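Ovutora household trials: participants wanted

Do you fold, sort, wipe and put away for a living, or just because it has to be done? Would you like to tell us, on the record and for money, whether a machine does it properly?

We are looking for 20 people in and near Hirkstead to act as assessors in our next round of chore trials. You don't need a technical background. We would prefer that you didn't have one. Past rounds leaned heavily on engineers, who tend to be generous markers. An engineer sees a cloth picked up on the third go and writes "success". Someone who has worked a shift in a motel laundry writes something else.

Our position should be clear before you apply. We test claims about home and shop-floor robots, and we don't sell any. In the last round we logged 2,111 attempts at small tasks, and our assessors passed 559 of them without reservation. Those were tasks on a bench with good light and no dog. We have yet to see a result that would make us give up doing our own dishes, and we are wary of any demonstration video shorter than the chore it claims to show.
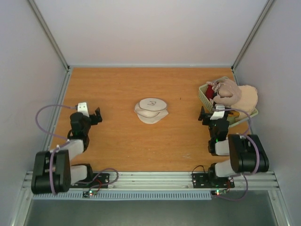
One of the two-arm benches, with a marked round piece between the grippers and a basket at the back.

Assessors mark each attempt on a paper sheet. Was it finished? Would you have accepted it from a new starter? Would you have had to redo it? The third question matters most to us and gets the most arguments, so please come prepared to defend your answer. You'll also do some of the same tasks by hand, at your ordinary pace, so there is a fair comparison.

We especially want to hear from:
aged care and disability support workers
hotel, motel and hospital cleaners
shelf fillers and stockroom staff
parents or carers at home full time
anyone who has bought a labour-saving gadget and now keeps it in the garage

Sessions are held at the Baird building, mornings or evenings, and we'll organise times around your roster. You must be 18 or over and comfortable sitting for long stretches. Some of it is dull – the arms are slow.

Payment is by the session, with travel covered. It doesn't depend on your marks, and no manufacturer sees your name.

To apply, write a few lines to Beathag Cairns, Trials Coordinator, telling us which chore you know best and what a bad job of it looks like. No résumé needed. Applications close Monday, December 2, 2024.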